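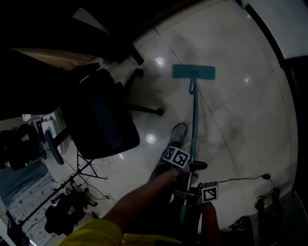

Section 7. When the Gripper Lets Go, Won't Let Go, or Loses Its Mind

Applies to the Tandel hand-held gripper, used with the Florkeo recorder software for floor-cleaning tasks. If you are recording on a tabletop, you have an easier life than the rest of us and may skip to Section 8.

Most of the faults reported to the Anduda support desk come from long-handled tools. A mop handle is a lever. You are holding the wrong end of it, through a pair of fingers that were designed with cups in mind, and the floor gets a vote. Work through the subsections in order. The order was worked out by Rodica Ghiță over one very long December, and it starts with the faults that can hurt you.

7.1 Stop conditions

Stop recording and put the tool down if any of the following happens:

- The handle slips or twists in the fingers more than once in the same take.
- You feel a click in the trigger that wasn't there before.
- A marker cube moves when you push it with a fingertip.
- The grip body is too warm to hold comfortably.
- A cable touches your shoe, the mop head, or anything wet.

CAUTION: Do not catch a falling handle with your free hand while the trigger is squeezed. The fingers close with more enthusiasm than you expect. Let it fall. Mops are cheap, and Tandel fingertips are cheaper than yours.

7.2 Fault 44: Handle rotates in the grip

Symptoms: The mop head flips onto its edge at the end of a stroke. Florkeo shows code 44 and a yellow bar. The operator says something that has to be trimmed from the audio.

1. Release the trigger fully and lay the mop flat.
2. Wipe the handle and both finger pads with a dry cloth. Skip the alcohol wipes. They make the pads shiny, and shiny pads are how you got here.
3. Check the pads for grooves. If you can catch a fingernail in one, replace both pads as a pair.
4. Grip the handle again with the pads square to it. An angled grip feels more natural and holds about as well as a wet handshake.
5. Squeeze until the trigger meets the second stop, and hold it there.
6. Make three slow strokes without recording. If the head stays flat, carry on.

NOTE: Wrapping the handle in tape will clear the fault. It will also change the handle diameter, and every take afterward will be filed under a tool nobody else owns. If you must tape, tape every mop in the set and write it in the session log.

7.3 Fault 97: Tracking lost

Code 97 means the software cannot find the marker cubes. It checks for them constantly and is easily upset.

1. Look for glare first. Glossy tile under a ceiling light is the usual culprit. Move the light, dim it, or work from the other side of the room.
2. Clean the cube faces with a dry microfiber cloth. One splash of mop water on a white square is enough to do it.
3. Check your sleeves. A loose cuff can drop over the lower cube when you bend. Push it up above the wrist.
4. Hold the gripper still in front of you, cubes facing up, until the bar turns green.
5. If the bar stays yellow, run Calibrate > Short. If it still stays yellow, run Calibrate > Long and go get a coffee.

NOTE: The cubes are matched to each gripper. Swapping one from a neighboring kit produces a steady green bar and a mop that, according to the data, is being used on the ceiling. We have 728 takes like this on file. They are not for sale.

7.4 Trigger stuck closed

1. Keep your hand clear of the fingers and set the gripper on the floor, tool and all.
2. Unplug the gripper cable at the hub end.
3. Turn the release screw on the underside a half turn counterclockwise. The fingers will spring open.
4. Slide the handle out. Look for grit in the finger track and brush it away.
5. Tighten the screw, plug the cable back in, and open and close the fingers ten times with nothing in them.

CAUTION: Never pull the handle out of a stuck grip by standing on the mop head. The bracket snaps first, and the person pulling finds out second.

7.5 Cables and water

This is the subsection people skip. It is also the one with the incident report attached.

The incident in question was number 2923. An operator backed up to finish a stroke, hooked a charging cable with one heel, and dragged a live power strip off its perch and onto a freshly mopped floor. The breaker tripped and so did the operator. She was fine. The recorder was not, and the whole afternoon's takes went with it. The investigation, led by Nobuhle Du Plessis, ran to several pages and can be fairly condensed to "pick up your cables."

Before any floor task:

1. Clear the floor you plan to mop, plus one long step behind you. You will step backward. Everyone does, while insisting they don't.
2. Move power strips out of the work area and up off the floor. A strip standing on its end counts as on the floor.
3. Unplug and coil any cable that is not feeding something you need. A loose plug on tile is a trip hazard with no redeeming qualities.
4. Fold tripods and stow spare poles against the wall. Tripod legs reach farther than they look.
5. Roll office chairs out of the room. Casters and damp tile get along too well.
6. Wear closed shoes with a rubber sole.

CAUTION: For practice strokes and calibration, use a dry mop. If a task calls for water, wring the pad until it no longer drips, and wipe up any puddle before the next take.

7.6 Reporting a fault

If the same code comes back twice in one session, stop and send a report from Help > Report. Include:

- The code and the time it appeared
- The tool in use, with handle color and any tape
- Floor type and lighting
- What you had already tried, including the things this manual told you not to try

Please do not write "it just stopped." Everything in the inbox just stopped.

Grippers going back for repair should be shipped in the Seol foam case with the fingers open and the cubes left on. Remove the mop.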